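Sun 19 May

I finally made it to the Ollell open day, after two years of promising myself I would go. If you haven't heard of it, Ollell is a shared workshop and meeting space where people who like small command-line tools get together, drink far too much coffee, and show each other their dotfiles. I went for an hour and stayed until they put the chairs up!

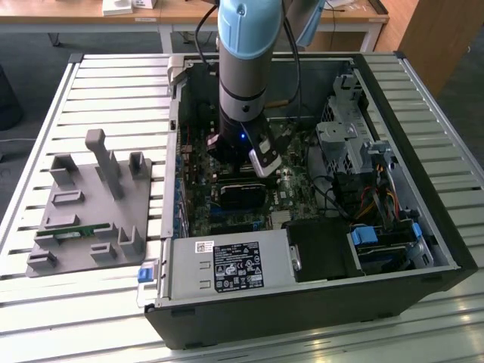 *An open tower on the slotted worktable, arm overhead.*

The first talk was Matvii Hutsuliak on shell history. He has kept every command he has typed since he got his first laptop, and he searches it all with a little script called Divik – fuzzy matching, one key to paste, one key to forget a line you'd be embarrassed to keep. The script is 16 lines long and he went through it slowly enough that I could copy most of it down. 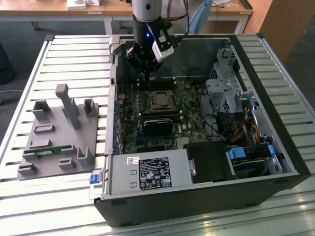 My favorite bit was how it handles duplicates. It keeps the newest copy and drops the rest, which took his own file down to 1,484 entries. I had been doing the same job with a messy awk one-liner I found years ago, and I'm quite happy to throw it out.

After lunch (very good dumplings, thank you to whoever made them) I sat in on Uchenna Bako's session about Prultotico, her plain-text notes tool.
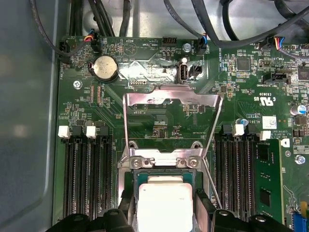
Prultotico keeps one file per topic and lets you jump between them from the prompt. She has nearly 1,264 notes in there now, and it still opens right away on her old netbook. A lot of them are hardware notes, the sort of thing you forget between one build and the next – that the load plate has to stand all the way up before you seat a processor, say, as on the board here. I've started a file like that myself, and it already has more in it than I expected.

The last hour was open tables. I spent it at the Ivanyshyn one, trying out their terminal color themes and changing my mind every few minutes. I came home with the dark green one.

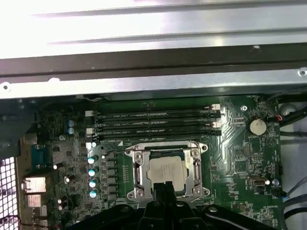
*Four empty memory slots, latches at both ends.*

They're hoping to run the next open day in March, and I've already told them I'll bring my clipboard script if they'll have it.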